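Drirnik two-arm kit review – progress report to the Medard fund
Prepared by Nhyira Sulemana, Mar 13, 2020

We are well into the second part of the review, and I'm happy to say the kit is a lot of fun to work with! Clem Doolan had both arms bolted down and talking to the laptop in one afternoon, and the setup guide only lost us once (the page on motor numbering skips a step, and we have written to Drirnik about it). Since October we have logged 600 runs, most of them on the marker tasks you asked for – picking up, lining up and sorting by color. We like markers for this. They are cheap, they roll, and the arms have to get the angle right before they close.

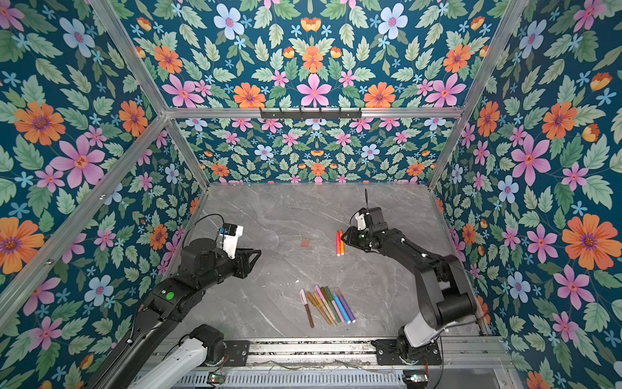
Drirnik kit at the marker station, both arms over the table.

What has gone well: the grippers. They hold a thin barrel without squeezing it out sideways, and we are still on the original fingers. The software update fixed the shaky start-up we complained about in our last report, and Adjoa Eshun can now teach a new task in 20 minutes, coffee included.

What needs work: cables, mostly. We have logged 13 stops so far, and all but three were a plug working itself free. Bellico sells a clip set that should help, and we would like to try it out of the parts budget. The wrist cameras give us plenty to go on up close, though anything near the lens goes soft, and the training software handles that better on some days than on others. 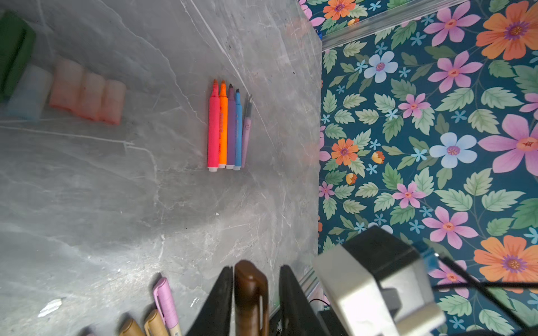
Réjean Thibodeau wrote back after reading the draft that he would gladly put the kit in front of his own students, but he wants a printed parts list and a spare motor in the box before he recommends it to any school. We agree on both, and have passed them on.

Next up are the handover task between the two arms and the side-by-side with the Eichhorn kit, which Ama Agbenyega is getting ready now. Spending is within plan. The one open item is the clip set, and we need your okay before we order.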